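Evaluating a two-arm policy on drawer tasks: how to score a partial trial?

Posted by Libor Urban

I'm repeating a published comparison on our own bench: one policy trained on teleoperated demonstrations only, the other trained on the same demonstrations plus recorded recoveries. The task is to put push-button parts away in a drawer, using both arms. Training set is 1,104 demonstrations, of which 302 include a recovery. Two moments from the work:
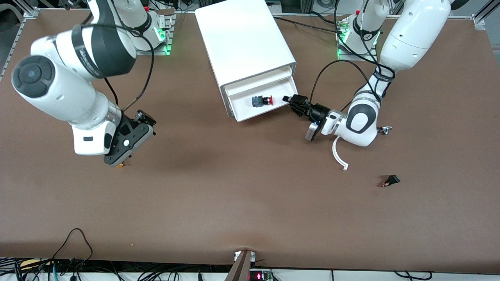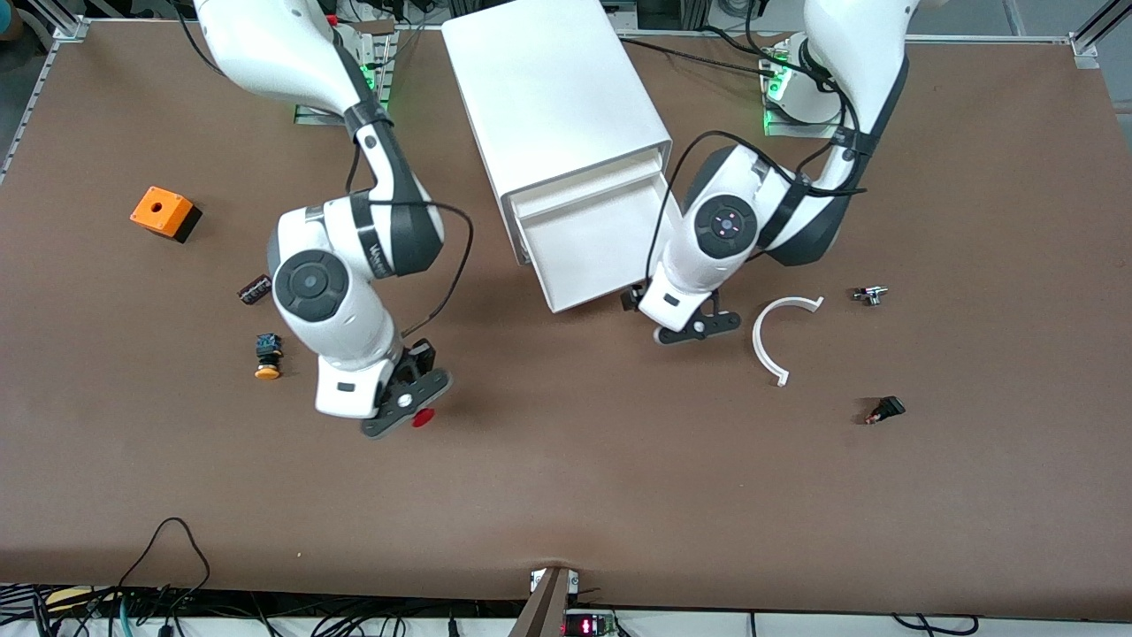

My problem is the scoring. The paper I'm following reports a single success rate, where success means every part is in the drawer and the drawer is shut when time runs out. With that rule my two policies come out nearly equal. Watching them run, I don't believe it. The demonstrations-only policy tends to stall after a bad grasp and repeat the same motion until the timer stops it. The other one backs off and tries again, but often runs out of time before closing the drawer. Both get a zero.

Should I report stage scores instead, and if so, how do I stop them being arbitrary? I also don't know whether it is fair to lengthen the time limit at this point.

Branislav Slanina

Report both. Keep the binary rate as the headline so that your numbers can be set against the paper, then add a stage table: grasp, transfer, release inside the drawer, drawer closed. Write the definition of each stage down before you score anything, and have someone score from video without knowing which policy is running. We do this on the Colalier bench and most disagreements between scorers are about release, usually a part resting on the drawer lip. Decide now which way that counts.

Don't add the stages up into one figure. A sum treats a grasp and a closed drawer as worth the same, and you have no grounds for that.

For the stalls, log the time from the first failed grasp to the next successful one. If there is no next one, treat the trial as censored at the time limit and plot a survival curve. That measures the thing you say you are seeing.

On the time limit: run a second condition with the longer limit for both policies and report it separately. Do not replace the first.

Benjie Buenaventura

just give it more time, 2 minutes was never enough for two arms. ours did fine after that

Juraj Šimek

Agree with Branislav on the table. One thing to add: check your start states. If the layout of parts is reset by hand and you run all of policy A and then all of policy B, you are partly measuring how the operator lays things out on the day. Fix a list of layouts, run each policy on every layout, and shuffle the order. The comparison is then paired and you need fewer trials for the same confidence.

Also keep the recovery demonstrations from swamping the rest if you resample. We once trained for 1,000 epochs on a badly weighted mix, and the policy let go of good grasps so that it could recover from them.

Comments

Libor Krajčí: Is the survival curve per trial or per failed grasp? Per grasp they won't be independent.

Branislav Slanina: Per trial, first failure only. Use a frailty term if you want all of them.

Libor Urban: Thanks. All my runs were in blocks, so I'll redo them with a shuffled list starting Friday. Part on the lip will count as not released.

Contact | Terms of use | © Sturano Community Help | Back to top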